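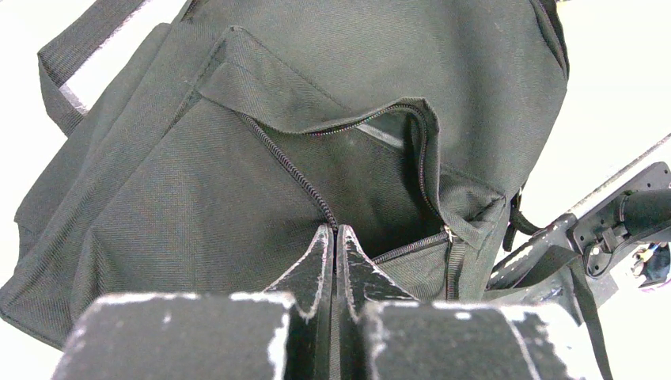
How does a zip work?
Two rows of tiny teeth sit along the edges of the cloth, and a slider pushes them together so they hook. Pull it back the other way and the slider splits them apart again.

Home – Bags and Boxes – How Stuff Works – Quizzes – Grown-ups

A good place to see all this is a school bag. Take a black backpack with its front pocket open. The zip is black too, so you have to look closely. The teeth run down one side of the gap and curve round the other. The slider is the small silvery bit where the track turns.

Coil teeth
Lots of bag zips don't have seperate teeth at all. They have a coil – one long springy thread, bent round and round and sewn to the tape. Each loop is a tooth. Very bendy, so good for corners.

Inside the slider
There's a channel shaped like the letter Y. Two arms at the front, one leg at the back. Teeth go in the arms, get squeezed, come out the leg joined up. In between the arms is a little wedge. That's the bit that does the un-joining.

How many teeth?
We counted the loops on one side of an old Zastex pencil case. 281! Took ages. Lost our place 2 times. A long tent zip could have more than 1000.

Why do zips get stuck?
Mostly cloth. A bit of lining gets caught in the slider. Don't yank. Go back a tiny way, hold the cloth flat, try again. Fluff and sand can do it as well, so give the teeth a brush with an old toothbrush. Dry one.

Still stiff? Rub a pencil along the teeth. The grey stuff is graphite and its slippery. Wipe off the extra or you'll get grey fingers.

The rest of the bag
Handle – a flat strap called webbing. Woven thick and tight so it can hold the weight of your books.
Cloth – look for thin slanty lines. That pattern is called twill. Jeans have it.
Seams – lines of stitching where the pieces join.
Pocket – just a flat bag sewn onto a bigger bag, really.

Try it
Find a zip at home. Coat, bag, cushion, anything. Move the slider very slowly and watch the teeth go in one after the other. Now bend the zip while it's shut. Does it stay shut? It should.

Next on Thursday: buttons, and the Drallier button box.

Last updated: June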